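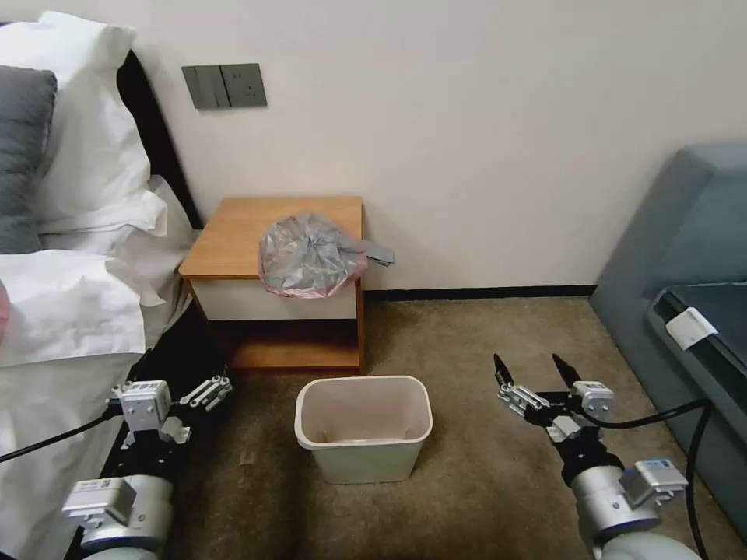

Service Robots, Unit 6: Judging a Product Before You Buy It
Handout by Araceli Pacheco, Durham
May 5, 2023

Welcome back, everybody! This week we leave the theory alone for a while and look at something a person could put money down on. The product is the Lunder, a two-armed housekeeping robot offered by Mak to small hotels and guest houses, and our question is a plain one: would you rent it?

Start with the offer itself. Mak rents the Lunder for $965 a month, with setup and 2 training visits included. The software that runs the room routines is called Brella, and it is billed separately at $409 a year, so please don't leave it out of your sums (half of last year's group did, and their totals looked wonderfully cheap). The sales sheet promises up to 41 rooms on the trash routine between service checks. Write that "up to" in your notes and put a circle around it.

Now, the trash routine. I like it as a test because every one of us has done it a thousand times without thinking. A bedroom is a tight place to work. In our example the bin stands on the carpet with no liner in it, the bundled bag is up on the nightstand, and the bedding hangs over the side of the bed right next to one of the arms. A thin bag changes shape whenever you touch it, and two pointed fingertips have to hold it firmly without poking through. Then think about the cables running from the grippers, and what they might brush against when an arm swings toward the bed or the sofa.

When you write your review, tell me what a housekeeper would still have to do in the room, and how long you would allow for it. Tell me who gets called when the robot stops halfway, and whether Mak's rental terms say anything at all about it. I would much sooner read one page of careful worry than three pages of praise copied from the sales sheet!

Reviews are due at the start of our next meeting, on paper, please. Those of you staying on for the July session should keep a copy, as we'll come back to the same costs when we get to maintenance contracts.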